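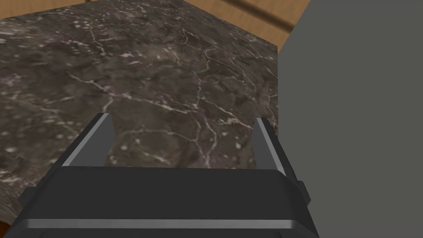 Pillwood, marble counter, wrist view with the fingers open

Re: [pillwood-users] Grasp check from the wrist view, and the wide gap problem

From: Fiachra Heffernan
To: pillwood-users

Chiamaka Ekwueme wrote:

> I have been trying to reproduce the held/not held labels from your September
> note and I can't get them to line up with mine. My labels come from finger
> width. If the fingers have stopped closing and the width is above the empty
> value, I call it held. That works for the mugs and the tins. It goes badly
> wrong for the flat things, and worst of all for the phone.
>
> Looking at the phone runs one by one, the fingers are often still well apart
> when your label says held. Mine says not held, as the width hasn't settled.
> Which of us is right? And are you using the contact flags from the simulator
> anywhere, or only the picture?
>
> Second question. Amarachi says the marble counter should be left out of
> training because the veins confuse the model. Do you agree? I would rather
> not throw away that many runs if I don't have to.
>
> Chiamaka

Chiamaka, thanks for going through them one by one. I'll take the labels first and the marble after.

The short answer is that your labels and mine measure different things, and neither matches what I think we both want. Yours asks whether the fingers have stopped. Mine asks whether the object moves with the gripper. I don't use the contact flags for the labels. I did at the start, and dropped them when I found that a single touch from one finger set the flag for the whole gripper. An object leaning on the left finger counted the same as one squeezed from both sides.

What I do now is this. At every step the simulator gives us the pose of the object and the pose of the gripper. I take the object's pose in the gripper's own coordinates and look at how much it changes over the next few steps while the gripper itself is moving. If it stays put, the step is labelled held. If the gripper isn't moving, the step gets no label at all and is left out of the training set. The model never sees any of these poses. It gets the wrist picture and nothing else, and has to predict the label.

I ran both sets of labels over the same 1596 runs. They disagree at one or more steps in 369 of them. I then picked 40 of the disagreements at random and watched them from start to finish, with Osaze watching separately so that we could compare. We agreed with each other on all but three, and those three were runs where the object slid slowly for a long time, so it depends on what you are willing to call held.
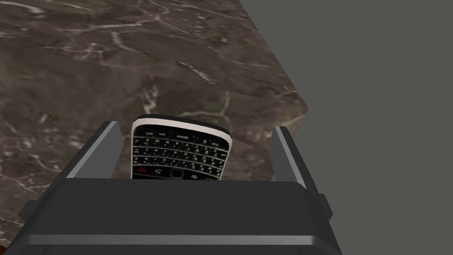
With the phone, the trouble is that it can sit close to one finger with a fair amount of open space on the other side, and still travel along with the gripper for many steps. The collision shape for the phone is larger than the mesh you see. I only noticed this when I drew the collision shape over the render. The finger can be pressing on the invisible part of the shape while the picture shows a clear gap. Your width rule sees fingers that are far apart and slightly unsteady and says not held. My pose rule sees the phone going where the gripper goes and says held. As far as the physics is concerned mine is right, but I can't blame a model that looks at the picture and says otherwise.

So before anything else I think the collision shape needs fixing. Hauwa has a tighter one for the phone and has promised to put it in the shared asset folder. Until then I would leave the phone runs out of both training and test, or at least report them on their own line. I should have done that in the September note and didn't. The overall score there is lower than it ought to be for that reason, and I'll send round a corrected table.

If you want to keep using finger width, two changes helped when I tried it:

Take the empty value from the same run, before the first approach, and don't use one fixed number for every run. The gripper does not always start fully open.

Wait for the width to settle before you label anything. Istik writes the commanded width and the measured width to the same log, and it is easy to pick up the wrong column. I did this myself for most of a week. The measured one is second.

Even with both changes, width alone won't tell you about an object that has been pushed up against a wall or the side of a unit by one finger. You need the pose for that, or the picture.

Now the marble. I don't agree with Amarachi that it should go, though I can see why she says it. On that counter the model makes more false held calls than on the plain ones. When I looked at where they come from, most were steps with the fingers open over the stone and nothing between them. A pale vein running through the gap between the fingers seems to be enough. The bevels on the fingers are pale too, and at the size we feed in (the render is shrunk a good deal first) a thin pale line next to a finger looks very like the edge of an object.

I tried three things.

The first was leaving the marble out of training and testing on it anyway. That was the worst of the lot. The model had never seen a vein and called held on nearly anything with a line in it.

The second was adding extra empty-gripper steps over the marble. I rendered 1000 of them on Jakab with the fingers open at different widths, the gripper at different heights, and some close to the corner of the counter where the grey panel comes in on the right. This took most of the false calls away and did nothing bad to the other counters that I could measure. It is also cheap, as no object has to be loaded and the physics can be switched off.

The third was giving the model two wrist pictures a few steps apart in place of one. A vein moves through the gap when the gripper moves, and a held object doesn't. This worked slightly better than the extra renders on its own, and the two together were better again. The cost is that it needs the gripper to be moving, so it has nothing useful to say in the moment just after closing, when you would most like to know. For that reason I have kept the one-picture version as the default.

My advice would be to keep the marble in, add the empty steps, and report the counters separately so that we can see if it gets worse again. Amarachi, please say if you have runs that show something different. I have only looked at the one kitchen layout with the dark stone, and it may well be that a lighter stone behaves in some other way.

There is one thing I haven't got to the bottom of. Dark objects on the dark stone are missed more often than I would expect, even when they are plainly between the fingers. I thought it was the lighting, which is very flat in that layout, and tried adding a second light. The score went up for some objects and down for others and I gave up. If anyone has played with the lights in Pillwood and kept notes I would like to read them.

The scripts are in the Fundness repository under the labels folder. The pose rule is the default and the width rule can be switched on with a flag, so you can run both and get the list of disagreements the same way I did. You'll need the object pose in your logs. If your runs were recorded with the older Istik, it wasn't saved, and you will have to replay the commands to get it back. The replay isn't exact, but it was close enough in the runs I checked that no labels changed.

Chiamaka, could you send me the run numbers for the tins where you said yours looked right and mine looked odd? I can see two in the list that might be the ones you mean, but I would sooner look at the ones you had in mind.

Fiachra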